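Risonden hold on in fifth set to reach indoor final

Risonden will play for the national indoor teams title after coming from two rubbers down to beat Dritham in a semifinal that finished just before midnight.

The visitors had won every tie since May and needed one more singles point to go through. They led by a set and a break in the third rubber, then dropped serve twice in a row on a court that had been playing slow all evening.

Risonden's number three took that match in a third set tiebreak. The fourth rubber went the same way in straight sets, which left the doubles to decide it.

The doubles lasted 162 minutes. Dritham saved four match points in the fifth set, two of them with second serves to the backhand corner, before a volley into the net ended the tie. The winning pair had played together only once before, in a dead rubber against Tse last season.

A crowd of 1,777 stayed for most of it. The centre at Orkau has 676 permanent seats, and the rest were in temporary stands along the two long sides, where the view of the near baseline is poor. Organisers have said they will raise the back rows for the final.

Dritham's coaching staff did not complain about the late start, though their players had a 25 minute warm-up cut short when the previous match ran over. Their serving let them down more than anything else. They made 11 double faults in the last two rubbers.

Risonden now meet Tse, who had the easier semifinal and did not need their doubles team at all. Tse won both meetings in the regular season, one of them on the same surface.
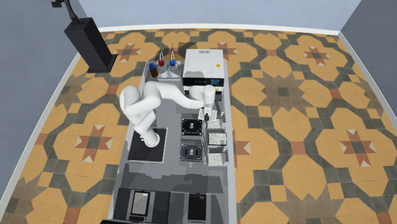 The final starts at 2 p.m. with two singles matches, followed by the doubles if the tie is still alive after four rubbers. Tickets for the temporary stands go on sale at the Orkau box office in the morning, and seats there are not numbered.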